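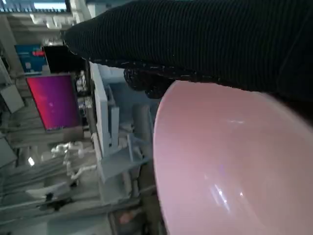
Large bowls should never be stacked by the rim, according to Pavithra Kotian, and most of the chips that come back to the Pisell counter started that way. Her remark was recorded in the notes to the revised handling guide for mixing and serving bowls, which the tableware hire service Pisell put into use on 2019-11-06.

The guide replaces a single sheet that had been in circulation since March. It applies to all large bowls in the hire stock, including the pale pink ones added this year, and covers lifting, washing, stacking and return. The stock list now stands at 2683 pieces, of which 200 are large bowls. Small dishes and plates are dealt with in a separate sheet and are not affected.

The main change concerns the rim. Staff at the Oltlow store had been picking bowls up by one edge, which puts the full weight on a short length of the rim and lets the base swing against whatever stands next to it. The new wording asks for one hand under the base and one on the outside wall. The rim may be touched to steady a bowl that is already standing on a flat surface, but it is not to carry the load.

Stacks are limited to five bowls. A sheet of soft paper goes between each pair, cut large enough to come up past the widest part of the wall. Bowls of different makes are kept in separate stacks even where they appear to nest, as small differences in the curve can cause the upper bowl to wedge. A wedged bowl is to be set aside with its neighbour and left for the store to separate.

Washing instructions are shorter than before. Scouring pads are ruled out for coloured bowls. Marks left by metal spoons are to be treated with a mild paste and a damp cloth, then rinsed. Bowls are dried fully before they go back on the shelf, base down.

Prakash Pai, who drafted the text, checked it against 64 damage slips from the Oltlow and Rusnák stores. Rim chips made up the largest group, followed by scratches to the inner surface. Cracks through the base were rare and in most cases followed a drop.

Customers will find a shortened version in each crate. Hire charges and deposits are unchanged. Chipped bowls should be returned with the rest of the order and marked on the slip; they will be withdrawn from food use. The Gomberg store moves to the new guide once its present crates have been relabelled.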